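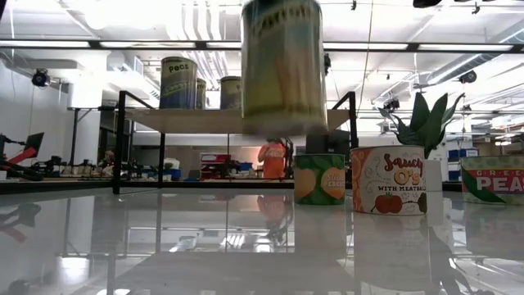

4 October 2022. Label stock, muted colors, cont. Still chasing the gray-green problem. Everything we print in the soft palette comes off the press fine and then looks dead once it's wrapped on a can. Flat proof next to wrapped can, same ink, same sheet, and I would swear they were different jobs. Part of it is the curve, the light falls off to both sides and you only get the true color in a narrow strip down the front. Part of it is contrast. Look at the PEAS can, the tall one at the left of the shelf: blue-gray with the green and blue band at the bottom, and the word still comes through. The pale gray-green one further right is the kind of thing I keep complaining about, there's just not much for the eye to hold onto. Whatever we do with the background, the name has to be dark and it has to be big.

Ran the first 1,000 on the Starkier uncoated. Nice in the hand, drinks ink like crazy. Greens go down a full step, yellows survive, blues go sort of slate. Luuk likes the slate. I like the slate too but the client signed off on something brighter so that's that. Dot gain is worst in the midtones, as usual, and the midtones is where this whole palette lives.

Second 1,000 on the Vondent, coated one side. Much cleaner. Edges of the small type crisp, no feathering. But it's stiff and it fights the wrap, the overlap wants to lift at the top corner. Not every label. The ones cut from the right side of the sheet are worse, so am guessing grain direction. Need to check whether the sheets got turned before the guillotine. If they did, half of todays notes on lift are worthless and I'll have to do it over.

Grain test, quick: tore a strip each way. Tears straight along the long side, ragged the other. So grain is running around the can on the bad ones and up the can on the good ones?? Or I have it backwards. Wrote G with an arrow on the backs in pencil. DO NOT THROW THESE OUT, they are in the flat box under the light booth.

(Later. Had it right the first time. Good ones have the grain running up the can. Bends easier around the body that way. Told Luuk, he said he told me this in February. He did, it's in the book.)

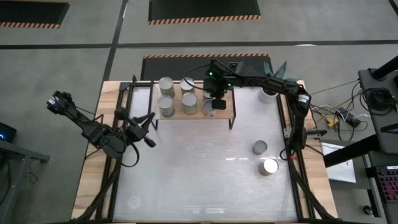
Glue. Same paste on both stocks so far, lap only, no full-coverage. Uncoated grabs right away, no time to shift it once it's down. Coated gives you a while to slide it straight but then takes forever to set, and if you stack before it sets the lap creeps. Tried a thinner coat on the lap and got a better line but weaker hold at the ends. Tried 2 passes of thin, better. Messy to do by hand. On the line it would be one roller setting and I have no idea which, ask Raju before anyone touches the roller.

Damp test. Wrapped cans in the cold box, out to room air, let them sweat, back in. Plan is 7 cycles, one a day, so don't move the tray. Uncoated will cockle, I'm sure of it, question is whether it flattens again when it dries. Coated should be OK on the face but the cut edge is raw and it can wick in from there. Look at the bottom edge first, the water runs down and sits on the rim.

Rub test, done dry only. Uncoated with no varnish: color on the cloth, mostly the blue. Coated, no varnish: nearly nothing but it scuffs shiny where the cans touch, you get a bright line at shoulder height all the way around. Looks cheap. A matte varnish would hide it but matte varnish knocks the color back again and then we're at the start. Satin? Have a half tin of the satin from the Tosen job. Check it hasn't skinned over.

Notes on type, since I was asked. The condensed face on the back panel fills in on the uncoated at the size they gave us, the e's and a's close up. Either go up a size or open the tracking. Going up a size breaks the cooking instructions onto another line and then the barcode has to move. Barcode should be turned anyway, bars like a ladder up the can and not like a fence round it, scanner has trouble with the bars that wrap away. Mentioned it on the last proof, got no answer.

Also the overlap eats into the back panel more than the template says. The template was drawn for a can with a smooth body. With beads the label bridges across the ridges and ends up a hair longer, so the seam sits differently. Measured it with a paper strip and a pencil, like a tailor. Wrote the difference on the template itself in red. Somebody redraw that file please.

Light booth: the warm tube is flickering again. Don't judge color under it. I did all of this morning's comparisons under the warm tube before I noticed, redid the greens by the window, same ranking but the gap between stocks is smaller than I put down above. Leaving the above as is.

To do
- finish damp cycles, leave the tray alone
- satin varnish on both stocks, just a few sheets
- ask Raju re roller
- new tube for booth
- darker name on the gray-green, try the deep blue in place of the gray, straight black if that doesnt do it
- price on Vondent cut grain long, if they'll even do it in our sheet size
- barcode, ask again

Leaning coated with satin. Luuk leaning uncoated. We'll see what the tray looks like.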